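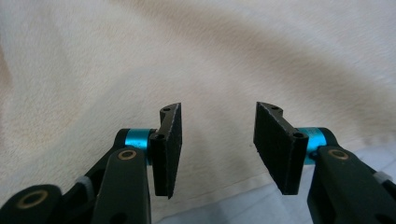 Fig. 4. Cream blanket, hem end, over the bottom sheet.

4.2 Making the bed

The Troston guest set has one sheet, one blanket and more opinions than either deserves. Allow one person per bed. Two people will argue.

1. Pull the sheet tight and tuck it in on all sides. Small creases may be ignored. Large ones will be found at 3 a.m. by the guest.

2. Lay the blanket on top, fuzzy side up, with the flat hem toward the foot of the bed.

3. Find the hem with your fingers and pull it straight. Pull the hem, never the pile.

4. Smooth out folds from the middle toward the sides, using the flat of your hand. Expect to chase the same fold twice.

5. Leave roughly 50 millimeters of sheet showing below the hem.

Note: The pile changes shade depending on which way it was last stroked. Guests have reported this as a stain. Stroke it the other way before sending for a replacement.

CAUTION: Do not iron the blanket. Julián Garrido has tried this for you. See 4.5, Replacements.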